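ホーム > 暮らしの手引き > 洗濯・収納
前の記事 | 次の記事 | 記事一覧 | お問い合わせ
カテゴリ:衣類のたたみ方/薄手シャツ

薄手の長袖シャツを広い面でたたむ手順

薄手の織物のシャツは、ニットに比べてしわが残りやすく、たたむ前の広げ方で仕上がりの大半が決まる。本稿では、長袖シャツを台またはベッドの上で整え、棚に収まる大きさまでたたむ手順をまとめる。アイロンがけの工程は含まない。

1. 作業面の準備
滑りやすい天板に直接置くと、袖を引いたときに身頃ごと動く。布を一枚敷いておくと摩擦が増え、位置が安定する。敷布は無地で、シャツと明度の異なる色が扱いやすい。縫い目や裾の線が見分けやすくなるためである。敷布自体の細かいしわは差し支えないが、大きな折れは手で払っておく。

2. つかむ位置を決める
丸まったシャツは、中央からほぐそうとすると重なりが増える。先に袖口を探し、片袖を外側へ伸ばす。次に、身頃の上側の縁をつまんで持ち上げ、下に入り込んだ布を自重で落とす。つまむ幅は狭くてよいが、襟の先端だけを引くと芯地に癖がつく。

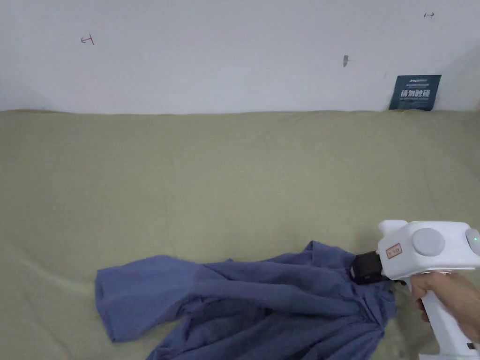 青い長袖シャツ。左に袖が伸び、中央の布はまだ重なっている。

3. 広げる
離れた二点を持ち、対角線の方向に軽く張る。強く引く必要はない。斜め方向は布目が伸びやすく、力をかけると形がゆがむので、張ったら一呼吸おいてから下ろす。下ろすときは遠い側を先に着地させ、手前へ順に置いていくと空気が抜ける。

作業台がない場合は、ベッドの掛け布団の上でもよい。ただし下が柔らかいため、手のひらで押さえてもしわは伸びにくい。布団の上では広げるところまでにとどめ、折る工程は硬い面に移して行うほうが線がそろう。
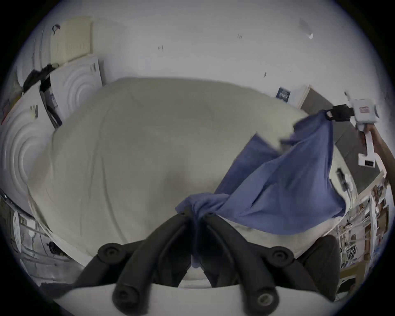
角がねじれて細くなっている場合は、張る前に戻しておく。ねじれたまま引くと、その部分から放射状にしわが入る。先端を指先で回し、縁の縫い目が一直線に見えたところで止める。

4. 折る
前身頃を下にして置き、肩幅の中ほどで両脇を内側に折る。袖は折り返して身頃に沿わせ、袖口が裾からはみ出さないようにする。最後に裾から二つ折り、または三つ折りとする。Hestellの浅型ケースに立てて入れる場合は三つ折りが合う。Esowの引き出しは深さがあるので、二つ折りで平積みにしている。

5. 保管
重ねるのは8枚までとする。それを超えると下のシャツに折り目が強くつく。3月の入れ替え時には、折り位置を少しずらしてたたみ直すと、同じ線での傷みを避けられる。

コメント(3件)

Duarte Macedo
敷布を濃い緑に変えたところ、白いシャツの裾が見やすくなりました。黒いシャツのときは薄い色の布に替えています。

糸くず17
麻混のシャツだと、張って下ろしただけでは脇のしわが残ります。霧吹きを使う場合は広げる前でしょうか、後でしょうか。

管理者
広げた後に、敷布まで濡れない程度に軽く吹いてください。折るのは完全に乾いてからです。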